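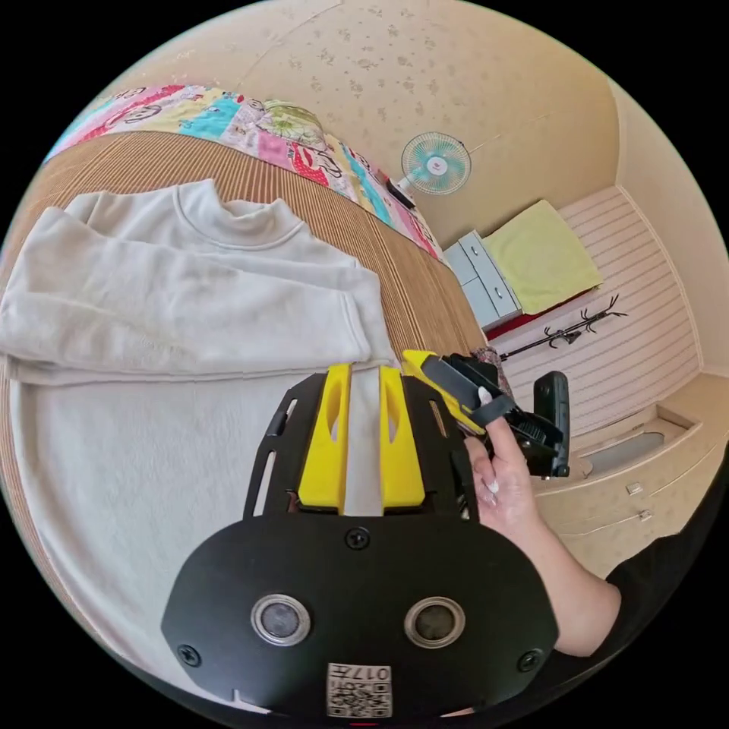
Light gray crew-neck sweatshirt laid flat on a striped woven mat, one sleeve folded across the body.

Nukevano Help Pages
Folding and Storing Clothes on a Bed with a Slatted Sleeping Mat

This page covers the questions we receive most often from customers who fold laundry on top of a bamboo sleeping mat. It applies to the Fimari mat in all sizes and to most other mats made of stitched slats. Questions on ordering and delivery are on a separate page.

Last revised May 21, 2025

FOLDING SURFACE

Can I fold clothes directly on the mat?

Yes. A slatted mat gives a firmer surface than a bare sheet, and knit fabric slides on it without dragging the bedding along. Lay the mat flat first and let the ends settle. If the mat was rolled for storage, unroll it with the top face up and leave it for 30 minutes before using it as a work surface. An end that still lifts can be rolled the opposite way for a short time and released.

Which way should the garment face?

For sweatshirts and T-shirts, start with the front down if you want the neckline and any print to show on the finished fold. Start with the front up if the garment is going on a shelf where only the bottom fold is visible. The fold itself is the same in both cases.

Line up the side seam of the garment with the slats if you need a straight reference. The slats run parallel, so a hem or seam that has twisted in the wash shows up quickly against them. This works better with striped mats than with plain ones.

Do I need to take the mat off to fold sheets?

A fitted sheet can be folded on the mat. A flat sheet for a large bed is easier to fold standing up, with the mat used only for the last two folds.

Is a table better?

A table at waist height is easier on the back. The bed has more usable area and does not need to be cleared of dishes. Use whichever is available. If you fold on the bed, stand on the long side so that you are not reaching across the full width for every sleeve.

SWEATSHIRTS AND OTHER HEAVY KNITS

What is the standard fold for a crew-neck sweatshirt?

Spread the garment flat and smooth the body from the neckline toward the hem. Pull the ribbing at the hem and cuffs gently into shape.

Fold one sleeve straight across the body, level with the chest. Smooth it at the shoulder so that the seam does not bunch.

Fold the second sleeve across the first. On thick fleece, angle it down toward the hem so that the two cuffs do not sit on top of each other.

Bring each side in toward the center. The two edges should meet or come close to it.

Fold the hem up to just below the neckline ribbing, then fold once more if the drawer is shallow.

Why is my folded sweatshirt thicker on one side?

Both sleeves are lying on the same part of the body. Open the garment, refold the second sleeve at an angle, and close it again. If the bulk is at the top, the sleeves were folded too close to the neckline.

Should the neckline be folded?

No. A crease through neck ribbing takes longer to relax than a crease through the body. Keep the last fold below it.

Can sweatshirts be hung instead?

They can, but heavy knits tend to stretch at the shoulders over time. Use a wide hanger, or fold the garment in half lengthwise and drape it over the bar of the hanger. We recommend a drawer or shelf for anything fleece-lined.

How do I keep pale garments clean while folding?

Wipe the mat first with a dry cloth. Dust collects along the stitching and will transfer to light gray or white fabric. Wash your hands if you have applied lotion, and fold pale items before dark ones. Lint from a dark towel is difficult to remove from fleece.

SMALL AND SOFT ITEMS

How should thin cotton items be handled?

Thin cloth bunches when it is picked up by the middle. Pick it up by two corners, shake it once, and lay it down from the far edge toward you. If it has already gathered into a long fold, do not try to flatten it by pressing. Lift one edge and lay it again.

What order should I work in?

Large items first, then medium, then small. The large pieces need the whole mat, and the small ones can be folded in whatever area is left between the finished stacks. Sort towels separately if they go to another room.

How high can I stack on the bed?

Limit a stack to 8 folded T-shirts. A mattress gives slightly as you lean on it, and a taller stack will slide. Sweatshirts should be stacked lower than that. Place stacks at the wall side of the bed and work on the open side.

Do socks need a separate procedure?

No. Pair them and put them in the drawer.

CARE OF THE MAT

How do I clean it?

Wipe along the slats with a cloth that has been wrung out well. Follow with a dry cloth in the same direction. Wiping across the slats catches the cloth on the stitching and pushes dirt into the gaps. Do not soak the mat, put it in a washing machine, or clean it with bleach.

What kind of cloth should I use?

A plain white cotton cloth is preferred. It shows how much dirt has been lifted, and it will not leave dye in the stitching. Fold it into a pad or a long strip and change to a clean face when the first one looks gray. Microfiber also works but can snag if a slat has a rough end.

Can I iron on the mat?

No. Heat dries out the bamboo and can weaken the thread. A damp garment under an iron will also push moisture into the slats. Use an ironing board.

The mat pulls threads out of my knitwear. What should I do?

Check for a raised slat end. Run the cloth along both edges of the mat and note where it catches. Sand that point lightly with fine paper, along the grain, and wipe off the dust. If the catch is in the middle of the mat, the slat has probably split. Cover the spot with a pillowcase while you fold and contact us about a repair. The part number for a replacement slat and thread set is 643.

What goes under the mat?

A cotton sheet. It protects the mattress and stops the mat from shifting. The mat does not need to cover the sheet completely, and a patterned or patchwork sheet is as suitable as a plain one. Check that the sheet is flat before you lay the mat. A wrinkle underneath produces a ridge in the slats and puts strain on the stitching at that point.

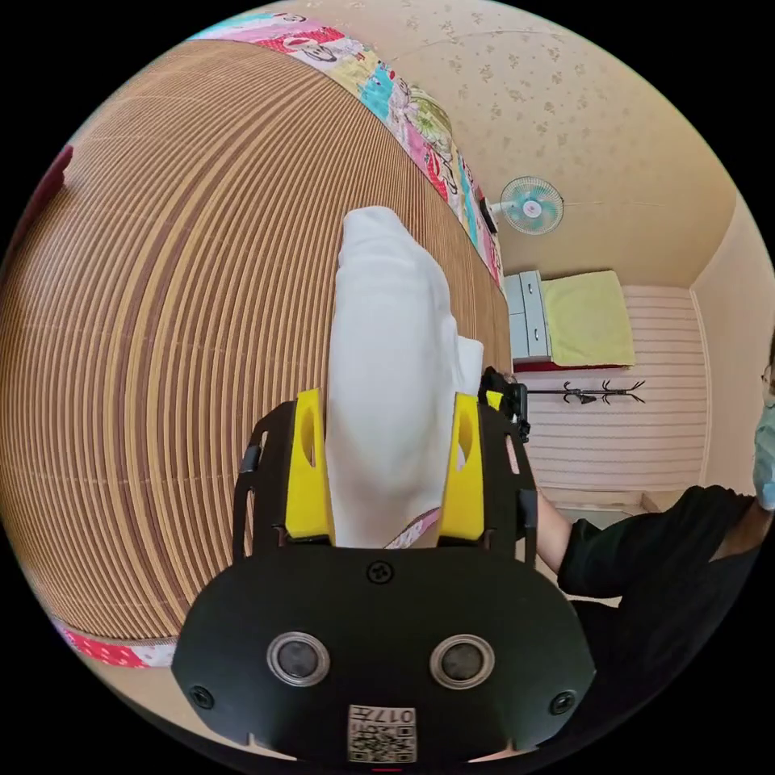
DRYING AND AIRING

Can I fold clothes that are slightly damp?

No. Moisture stays in the fold and passes to the slats below. Test the thick points of the garment: the cuffs, the hem ribbing and the underside of the collar. On a sweatshirt these dry last. If any of them feels cool to the touch, leave the garment on the rack.

Does a wall fan help?

It does, if the air moves across the rack. A small fan mounted above the bed is adequate for airing a mat or finishing a few light garments. It is not a substitute for a line or a dryer. Keep loose fabric well clear of the blade and turn the fan off before you shake out a sheet near it.

What washing temperature do you suggest for sweatshirts?

Follow the label. If the label is missing, a cotton sweatshirt can usually be washed at 30 degrees Celsius. We do not advise going above 40. Turn the garment inside out and dry it flat if the hem has started to wave.

DRAWERS AND STORAGE

How should folded clothes go into a chest of drawers?

Put heavy items in the lower drawers and light items in the upper ones. In a shallow drawer, lay sweatshirts flat with the fold toward you. In a deep drawer, stand them on edge in a single row. Leave enough room to pull one out without lifting its neighbors.

Can I keep towels on top of the chest?

Yes, if they are dry and in regular use. One folded towel is convenient there. A full set will gather dust and is better kept in a closet.

How do I store the mat in cold weather?

Most of our customers put it away in October. Wipe it, air it in the shade, and roll it with the top face outward. Tie it with cotton tape in two places and stand it upright in a dry closet. Do not fold it. Do not store it in a sealed plastic bag, and do not lay other items on the roll.

RETURNS, REPAIRS AND CONTACT

Is surface wear covered?

Changes in slat color are normal and are not covered. Loose stitching is covered if the mat has been kept dry. Split slats are assessed from photographs. Include one view of the whole mat and one of the damaged area.

Where are repairs done?

All repairs are handled at our Lirkcombe workshop. Thiện Văn checks incoming mats and will confirm the cost before any work starts. Mats from our older Triệu line can be restitched, but matching slats are no longer stocked, and the replacement may differ in shade.

Who do I contact about the folding instructions?

Send corrections and questions to Smaranda Văduva through the contact form. Select "Care and Storage" as the subject. For questions about a specific garment, include the fiber content and the drawer depth.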